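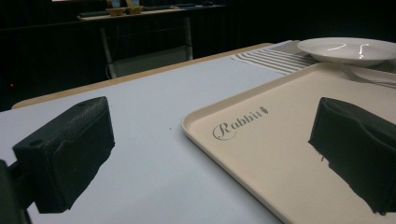
Does dropped food stay clean if you grab it within five seconds?
Sometimes it picks up only a little dirt or a few germs, but counting to five doesn't protect it.

You have probably heard the "five-second rule." Somebody drops a cracker, shouts "Five seconds!" and eats it. It sounds like science because it has a number in it. But who picked that number? Why five, and why not 8? When a rule can't tell you where it came from, be suspicious.

Germs don't wear watches. Bacteria are living things so small that 1,000 of the common kinds, lined up end to end, would reach only a few millimeters. They don't have to run or jump to get onto your cracker. If they are on the floor where it lands, some can stick the moment it touches.

Time does matter a bit. Food that sits longer can pick up more germs. What the food is like matters too, and so does the floor. A slice of watermelon is wet, and germs move easily in water, so it tends to collect more than a dry cracker does. 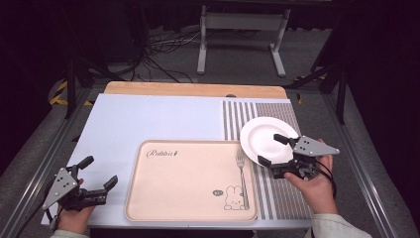 Now for the part grown-ups get wrong. "It looks clean" is not a test. You can't see bacteria without a microscope, so a shiny floor may have plenty and a dusty one may have fewer of the kind that make you sick. Blowing on the food doesn't prove much, either — your breath may move some crumbs and hair, but germs can stay stuck.

Will one dropped cracker make you ill? Most likely not. Most bacteria are harmless to healthy people. But "I ate it and I was fine" only tells you about one cracker on one floor. Ask how many times somebody tried it, and what they compared it with.

If food lands on the floor, an apple can be washed. A jelly sandwich can't, so throw it out.

Written by Ruth Tindall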